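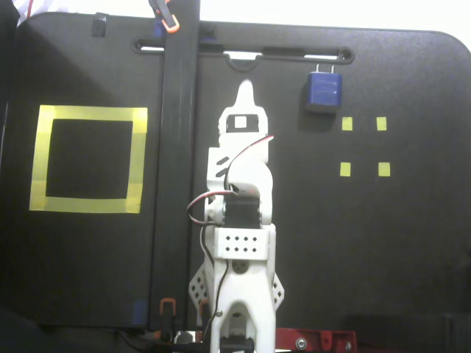
Lwazi Zwane thinks the black sides should have gone up before anything else on the table, and would have saved us a week of moving things by hand and squinting at them against a bright background.

We agree, and the next table will be done in that order.

The dark table at Munico: gallery and notes

This page covers the tabletop in bay 17, which was given black sides in March. It is a dark work surface closed in on three sides, with the fourth left open for whoever is using it. There are a few notes on the fittings, on what we bought and on what needs looking after. The other tables in the bay are still as they were.

The table

The top is 154 cm long and was already in the building when we moved in. We sanded it and gave it two coats of dark paint from Plamireck. The first coat looked patchy and the second sorted it out. It still has a slight sheen under the ceiling lights, so anything bright that stands on it gives a faint reflection. A more matt paint was on the list but the tin we wanted was out of stock, and we went ahead with what we had.

The legs were levelled with a folded strip of rubber under the back left corner. Please leave the strip where it is when sweeping.

The sides

We tried card first. It was cheap and went up in an afternoon, but it bowed in the middle by the next morning and showed every fingerprint. The card went to the store room and may be used for backing notices.

The sides now stand 62 cm above the table at their lowest point. Lwazi would like another hand's width on top. That can be done without taking anything down, though it would mean reaching over the back to fix it, and the table would have to come away from the wall for a day.

Anyone making their own should do the back first and the two ends afterwards. We did an end first and had to shift it twice to get the corner to meet.

Fixings

The red brackets are bolted down and should stay that way. They take a hex bolt, and the right spanner hangs on the nail under the front edge. The upright is held by a clamp so that it can be moved along when the table is rearranged. 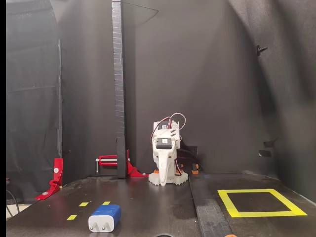
When moving the clamp, support the upright with one hand before you slacken the screw. Slide it to the new place, bring the screw up until it bites, check that the upright is straight, and then give it the last half turn. It doesn't need more than that. The first clamp we had was bent by somebody using a length of pipe on the handle, and the replacement came from Drotard, who had them in stock in red only.

The brackets can be moved too, but that means new holes in the top. Ask before drilling. There are already four old holes along the back which we filled and painted over, and from the front you'd have to know where they are to find them.

Cables should be taken out towards the back and kept off the front edge, where sleeves catch on them.

Cleaning

Black fabric picks up dust quickly, more so in the weeks when the yard door is open. A lint roller does the job. We tried a damp cloth once and it left pale marks that took two goes to brush out. The tabletop can be wiped with plain water and dried with a clean rag. No polish, please.

If tape has been used on the surface, lift it the same day. After a night it takes paint with it, and there is a small touch-up pot on the shelf for when that happens.

What it cost

The whole job came to 434, counting the paint, the fabric, the clamp and the bolts, but leaving out the card. Mofokeng cut the fabric for us and didn't charge for the cutting. The brackets were left over from shelving in the old store.

Still to do

The back right corner needs another fixing halfway up. The nail for the spanner is loose. Lwazi has offered to measure up for the extra height, and we'll put the new figure on this page once it has been agreed.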